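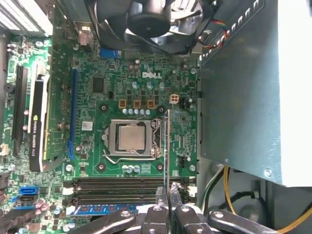 3.2 Cell layout and upkeep

The disassembly cell, which we call Grotent, uses one arm bolted to the far edge of a slotted aluminium table. The desktop tower lies on its side with the side panel off, so that the arm can reach the processor socket from above. A 3D-printed fixture plate sits next to the tower. It was drawn up by Kátia Macedo and gives the arm fixed points for putting parts down and picking them up again.
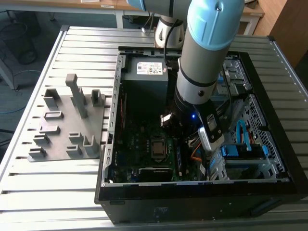
Figure 2. The arm working over the open tower, with the fixture plate on the table to the left.

Most of the upkeep concerns the gripper. Its jaws have to get between the power supply, the graphics card and the socket, and a small error at the wrist is enough to catch a cable. We check the jaw faces every 200 cycles and retighten the finger bolts at the same time. The wrist camera is recalibrated after any change to the fingers — skipping this step cost us two days in June, when the socket lever was missed on run after run.

The fixture plate is held by three clamps. Emmett Crenshaw found that the plate crept along the slots when only two were fitted, and the third has stayed on ever since. After each change of tower the operator jogs the arm to the tall post on the plate and compares the reading with the stored one. If they differ by more than 2 mm, the plate is reset before work starts.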